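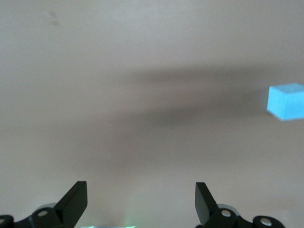

The tabletop, with the mark near the top left corner

Getting a faint mark off a matt painted table
Posted by Heledd Powell, November 2021

I painted our kitchen table in September with two coats of Haltis furniture paint in a pale beige, over their own primer. I was told it didn't need a varnish. It has been fine until now, but there is a greyish-brown smudge on it that I can't shift. Washing-up liquid and a soft cloth made no difference. I can't feel anything when I run a finger over it, so I don't think it's stuck on top.

I don't want to end up with a shiny patch, which is what I did to the last table. Is there something I can use, or do I have to repaint the whole top? I have about a third of a tin left.

Cledwyn Landeg
Don't scrub it. Matt paint goes shiny when it is rubbed hard, and once that has happened you can't undo it without painting again. Magic sponges are the worst for this, whatever the packet says.

Mix a teaspoon of bicarbonate of soda with enough water to make a thin paste. Put it on the mark, leave it for 5 minutes and lift it off with a damp cloth. Dab, don't rub. Try it first on the underside or on a leg. You can do this 4 times or so over a couple of days before it's worth giving up.

If it is tea or coffee it may have gone into the paint, and then you will only make it fainter. In that case let the top dry overnight, sand it very lightly with fine paper, and give it one thin coat from edge to edge. Touching in just the one spot nearly always shows, even with paint from the same tin — the new bit dries to a slightly different shade.

Water-based paint takes 21 days or more to harden fully. If you had cups on it in the first week or two, that could be when it happened.

statwood_16
I'd just put a bowl on it.

Akpan
Agree with Cledwyn about the sponges. I'd add that a top used for meals wants a varnish whatever the tin says. I used a dead flat water-based one on ours, two coats with a foam roller, and it hardly changed the colour. It went a touch yellower on the cream chairs but I only notice in daylight. Get the mark out first or you will seal it in.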